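Chapter 7
Clearing and Sorting Small Household Items
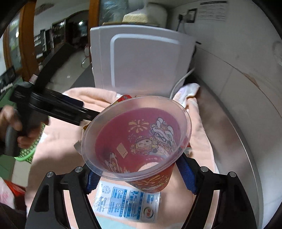 A household collects small things faster than it puts them away. Cups, packets, towels, pens and wrappers end up on whatever flat surface is closest, and most of them stay there until someone needs the space. A mixed group of this kind can be as ordinary as a clear plastic cup with a wide rim, a printed packet lying on a pink cover, a folded white towel and a green woven basket close by. Each of these belongs somewhere different. The cup goes with the drinkware or the recycling, the packet goes to a shelf or a drawer, and the towel goes back to the linen closet. Sorting is the work of making those decisions, and this chapter deals with how to make them quickly and in a sensible order.

Learning goals
After studying this chapter, you should be able to:
Explain the difference between clearing and sorting.
Assign common household items to one of four groups.
Choose a suitable container for each group.
Plan a short clearing session for a bedroom or living area.

Key terms
clearing, sorting, holding basket, soft goods, home location, surface load

7.1 Clearing and Sorting
Clearing means taking items off a surface. Sorting means deciding where they go. The two jobs are often done together, and this is the main cause of slow work. A person picks up a pen, walks it to the desk, notices the mail, and does not return to the bed or table for ten minutes.

Iara Urrutia studied this pattern in the Landon household survey, which covered 957 homes. Her team asked people to clear one bedroom surface in their usual way. People who first placed everything in a holding basket finished sooner than people who carried each item to its home location. They also left fewer items behind.

A holding basket does not have to be large. An open basket with firm sides works well – you can see what is in it, and it keeps its shape when you carry it from room to room. Deep bags are harder to use, as small items sink to the bottom and get forgotten.

7.2 The Four Groups
In this book, items are sorted into four groups.

Drinkware and dishes. This group includes cups that will be thrown away. Check inside every cup before you move it. A disposable cup may hold a sleeve, a straw or the last of a drink, and these should be dealt with at the sink or the trash can. Carry cups upright and keep them out of the holding basket.

Packets and wrapped goods. Read the label first. Food packets go to the kitchen, and other packets go wherever the product is used. Opened packets should be clipped or emptied into a jar.

Soft goods. Towels, covers and clothing belong here. Clean towels that are already folded should be moved first and set on a clean surface, so that nothing spills on them.

Small tools and writing items. Pens, markers, scissors and chargers are the items most often lost. Normunds Koppel suggests keeping one tray for them in each room and emptying it every September.

Section 7.3 applies the four groups to a bedroom with a surface load of 23 items.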